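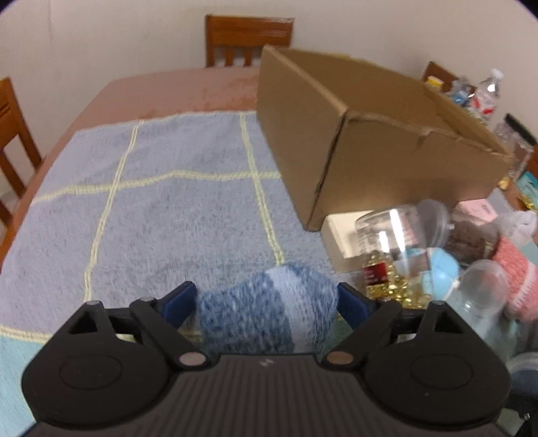 Un calcetín azul de punto, hecho un rollo.

La biblioteca de barrio de Gusterby reúne 2664 prendas de abrigo en su colecta de invierno

Cuando la biblioteca municipal de Gusterby puso junto al mostrador de préstamo una caja de cartón con un letrero escrito a mano, la idea era bastante modesta: juntar unos cuantos pares de calcetines y alguna bufanda para las familias del barrio de Falley, donde las casas son viejas y las ventanas, todo hay que decirlo, cierran regular. La caja se llenó en una mañana. Al cabo de la semana ya eran cuatro, y hubo que apartar la mesa de los periódicos (con las protestas cariñosas de los lectores de siempre) para que se pudiera entrar a la sala sin tropezar.

La colecta terminó en marzo con 2664 prendas entregadas, entre calcetines, gorros, guantes, jerséis y mantas pequeñas. Han participado 29 comercios, desde la panadería de la plaza hasta la mercería Kowalchuk, que regaló madejas de lana a todo el que prometiera devolverlas convertidas en algo que abrigase. Y vaya si las devolvieron -- con trenzas, con rayas y, en un caso que todavía se comenta, con una borla del tamaño de una naranja.

«Yo pensaba que la gente traería lo que le sobraba en el armario, y muchos se pusieron a tejer», cuenta Imke Rieger, bibliotecaria y responsable de la iniciativa. «Hubo tardes en que se oían más las agujas que las páginas, y les aseguro que es un ruido muy agradable para trabajar.»

De aquellas tardes ha salido también un grupo de punto que seguirá reuniéndose en la sala infantil, a las cinco, cuando los más pequeños ya se han marchado a merendar. De momento son 16 personas, de edades muy distintas, y queda sitio para quien quiera acercarse, aunque no haya cogido una aguja en su vida. La lana y el té los pone la biblioteca; las galletas van por turnos.

El reparto se hizo desde el centro social Lendwood, que guarda todavía algunas mantas para quien las necesite en lo que queda de frío. Se pueden pedir en la recepción, por la mañana, sin cita y sin papeles. Para el próximo invierno, Rieger quiere empezar antes, en octubre, y ya ha pedido a los vecinos que vayan guardando cajas.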